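Search this site Enter keyword Go

Tierney has suspended food-handling trials of its two-finger gripper after the grip-force limit failed to engage, the company said on December 29, 2024. No injuries were reported.

The fault was logged at the Lalham site during a fruit-sorting task. A finger closed past its set limit and stayed closed for 10 seconds before the operator cut power. 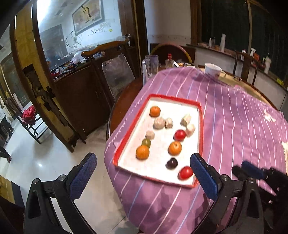
Engineers traced the fault to firmware supplied by Nesau. After a restart, the controller loaded a default limit meant for rigid parts, and no alarm was raised. The restart had followed a routine battery change.

"The stop button worked. The software limit did not," said Damián Cortés, test lead at Tierney. All 86 units on the same firmware are out of service until a corrected version passes 600 test cycles.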